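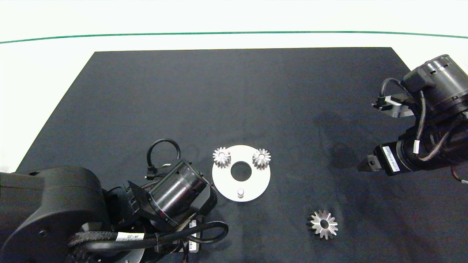

Gear plate, second layout
March 8, 2022

Picking up from the notes on the first layout. Everything is on the black mat again, on the white table. The white plate goes near the middle with the big hole open, so the mat shows through it. I had thought of filling the hole with a disk to stop small parts dropping in, but there is little depth to it and I would have to lift the disk out every time the plate gets cleaned. Leaving it.

Parts for this layout:

White plate, round, with the center hole (Rondonuwu drawing 1587)
Small spur gears, silver
Large bevel gear, silver
Short white peg, part of the lower side of the plate

The two spur gears go on the upper left and upper right of the plate. The peg at the bottom is bare at the start. The bevel gear stays off the plate, on the mat to the lower right, until the small gears are done.

Cleaning. The gears from the Werov box came with a film of oil on them. I wiped them with a lint-free cloth and a little alcohol, then went around the teeth with a soft brush. The bores need it most. A gear that sticks halfway down a peg is nearly always dirty in the bore, and pushing harder only scuffs the peg. Biljana Kneževič had marked two gears as tight in her notes from the first layout. I cleaned both and they went down under their own weight, so I took the marks off.

The mat shows darker patches right of center. I went over it with a cloth and plain water. If they are still there next week I will turn the mat over and use the other side. Please don't put alcohol on it, the surface goes dull.

Pegs. Checked by hand with a spare gear. No wobble I would worry about. The peg at the bottom of the plate has a slight burr on its top edge, which I took off with fine paper, three or four light turns. The plate is a small part and doesn't need more than that. Drawing 1102 is the older plate and has the pegs a hair thicker – if anybody pulls one of those from the Fledville shelf by mistake, the gears will not go on at all. I wrote the number on the underside of the old ones in marker.

Small gears up close. Worth looking at one face-on before it goes on the plate. The teeth are short and rounded at the tips, with shallow valleys between them, and the bore is fairly large for the size of the gear. It is a thick part, closer to a short pinion than to a flat wheel, so it has to go down square. If it starts tilted it catches on the edge of the bore and stays there. Tip it back, lift, start again.
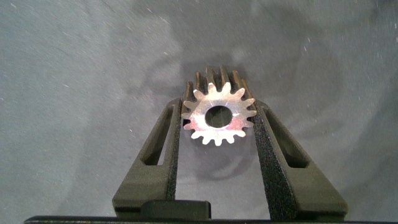
Small spur gear, front face. Bright in front, the teeth look bronze to brown going back.

The color of the teeth had me looking for rust. I ran a white cloth along the flanks of several gears and it came away clean, so I am putting it down to the light. Biljana should check the same ones under the bench lamp when she is in. If there is any rust at all, that gear goes back in the oiled bag and we use a spare.

Meshing. Turned the gears by hand against each other with a finger on the hub. Smooth, a little backlash, no grit. I did not put grease on. The Datard sheet says light grease for running, but we are only fitting these and taking them off again, and greased gears pick up everything from the mat.

Storage. Small gears in the lidded tray with foam, teeth not touching. Bevel gear by itself in the deeper tray, its points mark anything softer that it rolls against. Plate flat on the shelf, pegs up, nothing stacked on it.

To do:

– Order 100 more lint-free cloths, the pack is nearly done
– Ask Rondonuwu for a spare plate to 1587
– Second look at the mat
– Add the bore cleaning step to the sheet taped inside the cabinet door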